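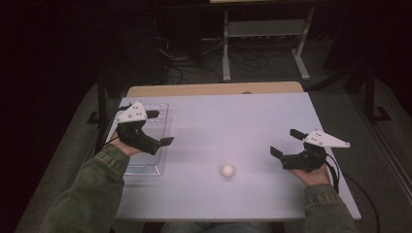

A seated operator with a gripper in each hand, a small white ball and a clear tray on the table.

DORNITWOOD, November (Press Release) – Tridby has finished recording 353 hand-guided demonstrations of simple tabletop tasks and is making no promises about them.

"People see a demo count and assume the robot has learned the job," said Oriana Saavedra, who ran the recordings. "We have yet to test that. I'd wait for the results before buying anything."

Ten of the 353 are held back for checking, leaving 343 for training. Test results will be released, good or bad.

Press contact: Lautaro Lagos, Tridby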